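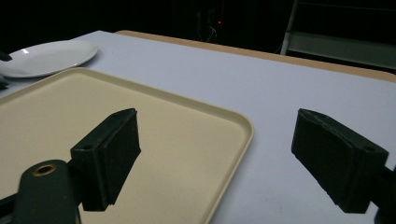 Hellwig has paused work with its handheld grippers after one of them closed on an operator's thumb during a table-clearing session in September, and the company would like everyone to know it was a minor event. The operator's colleagues might put it differently. One of them dialed 911.

The tool, sold under the name Flarnus, is a two-fingered gripper that a person carries from task to task, picking up plates, trays and other tableware so the movements can be recorded and later used to train robot arms. It is supposed to stop squeezing when the force at the pads passes 80 newtons. According to an incident summary sent to staff and seen by this site, the limit was not applied. The fingers kept closing until a second worker pulled the battery.

The operator was treated for bruising and a split nail and was back at work the next morning.

Hellwig blames a firmware update supplied by Zement, which makes the motor controller. Zement says the update was fine and that Hellwig loaded it onto boards it was never meant for. Both statements went out within an hour of each other, and neither says who was supposed to check.

"The stop function performed as designed in all validated configurations," said Umesh Kandpal, Hellwig's head of product safety. Asked whether the gripper in the accident was a validated configuration, he said that was part of the review.

That is a lot of weight for the word "validated" to carry. The summary says the update was tested over 2,470 open-and-close cycles before release. It also says, two pages later, that those cycles were run on a bench with nothing between the fingers. A force limit that never meets any force has not been tested very hard.

Tavion Haverford, who trained operators at the site until this spring, said he had asked for a physical release on the handle – a lever, a pull tab, anything that didn't depend on software – and was told it would add too much weight. "They had the weight down to the gram," he said. "I never saw a number for how fast you could get your hand out."

Hellwig says 300 of the grippers are in use and that all are being rolled back to the earlier firmware. It has not recalled any of them, and it would not say whether a release lever is now being considered. Customers have been told to keep their fingers clear of the pads, advice that was already printed in the manual.

The review is due to finish before the end of the year. Kandpal said a summary of it would be shared with customers, but he did not commit to making it public.

Related items
Zement delays second controller line
Fasska warehouse arms back online after sensor fault
Who signs off on a firmware update?
Hellwig names new head of field support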